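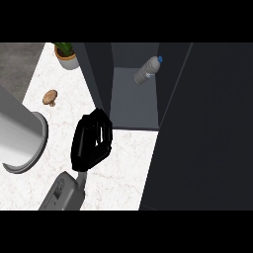
Losing a Password Manager in Four Easy Stages

2 August 2021

The email from my dentist's office came in at lunch. It said that a company called Bokico, which I had never heard of and which apparently handled their appointment reminders, had suffered "an incident involving unauthorized access to a limited data set." I was in the limited data set. So was my birthday, my cell number, and a note about my lower left molar.

I have now had four of these letters since January. The first was the gym. The second was the place where I once bought a replacement gasket. The third was a college alumni office that has been asking me for money for 19 years and can't get my name right, so whoever stole that one is welcome to Mr. Frans Nils. (It's Nijs.)

Each letter is sorry in the same way. They take my privacy very seriously. There is no evidence my information has been misused, by which they mean they haven't looked under my bed. There is an offer of free monitoring, and to claim it I have to type my birthday and cell number into another website run by another company I have never heard of.

So I decided to be a grown-up. My friend Vaida Rebane works on the security side at a freight outfit in Vellcombe and has been telling me for years to stop using one password with a different number on the end. She's right, and she has the patience of a person who is paid to be right and ignored. I rang her and told her I was finally doing it.

"Doing what?"

"All of it."

There was a pause, and I could hear her deciding how much of her evening this was going to cost.

Stage one was picking a password manager. I read reviews until one in the morning. Every product was either the only one experts trust or a disaster waiting to happen, and several were both, depending on the site. Vaida told me to pick any of the three she'd named and go to bed. I picked the one with the nicest icon.

Stage two was finding out how many accounts I had. I'd have guessed 50. My browser had saved 200, and those were only the ones it knew about. I had an account with a store that sold nothing but kites. I had two accounts with the city of Clirkosdale, where I lived for one winter, and one of them still wanted me to confirm my email address. I had a login for Venter, some kind of project tool from a job I left under a cloud, and it let me straight in. All my old tasks were there. They were very overdue.

I spent a whole weekend changing passwords and closing things down. Closing things down is harder. Changing a password takes a minute. Deleting an account takes a form, a confirmation, a second form asking if you were unhappy, and in the case of the kite people, a phone call. A very kind man asked if I was sure. I felt like I was leaving him.

Stage three was the master password, the one that opens everything else. You're supposed to use several random words strung together. I made a good one. I was proud of it. I told myself a little story about it so I'd remember, with a goose in it.

Stage four was eleven days later, when I remembered the goose and not one other thing about the story.

I tried it with the goose first. I tried it with the goose last. I tried it with a capital goose. The app, which takes my privacy very seriously, told me politely that it had no way of recovering my vault, and reminded me that this was a feature. I can confirm that it is. My passwords have never been so safe. A team of professionals could not get at them, and neither could I.

Vaida asked where I'd put the recovery sheet, the one the app tells you to print. I said I'd saved it as a file. She asked where. I said somewhere secure. She asked if by any chance I'd stored it inside the password manager, and I said I had to go, there was someone at the door.

I've since rebuilt the whole thing. The new master password is written on an index card in a place I won't name, and Vaida has a sealed envelope with a copy. She says paper in a drawer is fine for a man like me, because the people who stole my molar are not going to drive over and go through my kitchen. The backup codes for my email are on a second card. I've tested both, twice, with her on the phone.

I still haven't claimed the free monitoring from Bokico. The activation code expires at the end of the month, and the page keeps telling me that my name doesn't match their records. I'm going to try it as Nils.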